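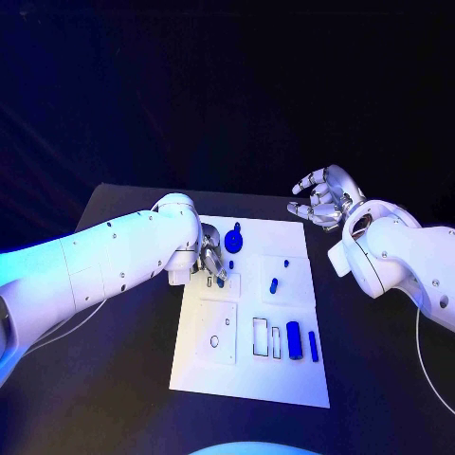
Unit 6: How towns got their names

Now we get to my favorite part of the course! Place names are tiny fossils, and once you start reading them you can't stop. Take Warkum: the ending goes back to an old word for home, while Judwood looks easy and isn't (bring your guesses to the seminar). For December, read Bíró, pages 68 to 185, and mark every river name you meet.

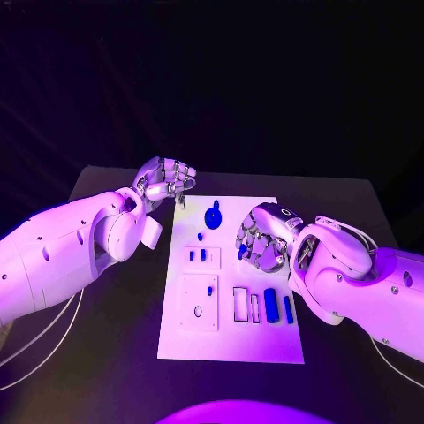

Flor Huaranga wondered whether river names are always older than town names. Often, yes, but check the Radau map before you trust it!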